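Visits > Trade Days > Lomunville

Stories Visits Recipes Contact

A Saturday at the Redton open day

I am a sucker for a shop display, so when Redton opened up its Lomunville showroom I was there with coffee in hand before they'd even put the sign out! Redton fits out small groceries, and Amra Omerović, who met us at the door, let us poke at everything. Gray carpet, white walls, and a little pretend produce section at the back that I wanted to take home.

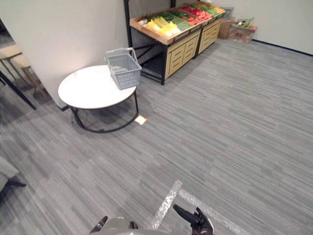

Basket on the round table, produce units behind.

I love those light wood drawers under the crates. Amra told me they've sold nearly 1000 of the units, mostly to farm stores, and that people always squeeze the vegetables (guilty — I did it twice).

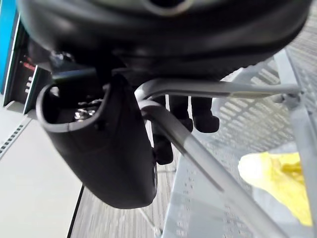
Then I got talking baskets with Iolo Voyle, who used to run a corner store and has Opinions. He wants a handle that stays out of the way while you load, and he'd happily pay more for one that doesn't pinch. I'd never given it a thought in my life, and we were at it for 30 minutes.
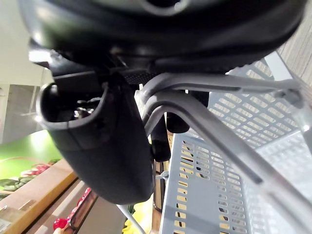

Gray bar handle, slotted blue-gray sides.

Light but sturdy was the verdict from our little group, and I agree. My own store still has the deep red ones that bang your knees.
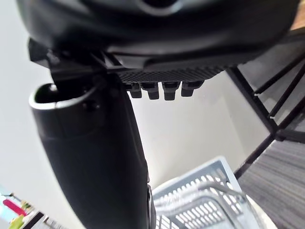 Parking was easy, the cookies were gone by noon, and I came home with a catalog and big plans for my pantry. They're doing it again in January and I've already told my sister to keep the day free.

30 shares Leave a comment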